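Subject: Re: [hodoroaga-wards] Night handover on the postnatal floor

Hi all,

Catching up after a run of nights, so sorry for the long one. I'm going to quote the bit I'm answering and then work down my own list.

Paula Căpraru wrote:
> I still don't see why we need a separate sheet for the babies. The mothers'
> chart has a newborn section and it's been fine for years. If we add another
> page, people will fill in the page and skip the talking. Also, who is going
> to sign it at four in the morning when there are two of us on the floor?

I was dead against the extra sheet too, until I worked a month at Julness. They have it on one side of one page: feeds, last temp, who's been told what, anything the mother is worried about. You read it out loud at the cot with the mother listening (if she's awake!) and both of you sign right there. It took me a week to stop feeling silly.
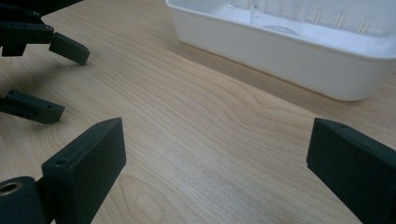

Paula says her real objection is the night numbers, and that no sheet will fix a floor where one midwife is covering both corridors while the other is on break.

Yes, completely. I'm with her on that and I put it in my reply to management. Pravar had 490 births last year with the same night roster they had when it was 183, and I would hate for us to drift the same way. But we can ask for more people and still sort out the handover in the meantime - one doesn't cancel the other.

So, my list for the January meeting:

1. Handover happens at the cot. The desk is for phone calls and bed moves.

2. Four lines per baby, tops. Anything longer goes in the notes, where it belongs, and you just say "see notes" and point to the page.

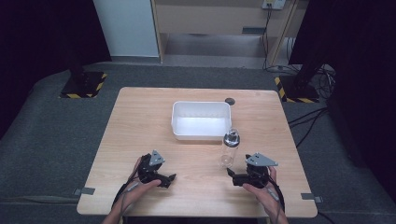

3. If a baby leaves the mother's room for any reason, it gets written down with the time and the name of whoever has the baby. I know we mostly do this. Mostly is what bothers me.

4. Breaks get covered by name. "Someone's around" doesn't count, and I've said it myself plenty of times.

On the paper versus screen thing, I'd start with paper. The Riltier system logs you out after some 5 minutes and I've lost whole feeding entries that way, usually when I'm juggling a bottle and a buzzer. Maybe later, if they ever fix the timeout.
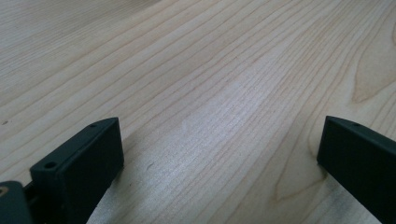
I'd also like us to try it on one corridor first, the short one, and keep the old way on the other. Then we can compare after a few weeks and Paula can tell me I was wrong in front of everybody. I'll type up a draft page tonight and leave copies in the tray by the kettle. Scribble all over it, please - I'd much rather have your crossings-out now than grumbling in the spring.

Does anyone know if the students are allowed to sign as second name? I asked twice and got two different answers.

Off to bed,
M.

This site uses cookies to keep you logged in to the list archive. By continuing to browse you accept our cookie policy.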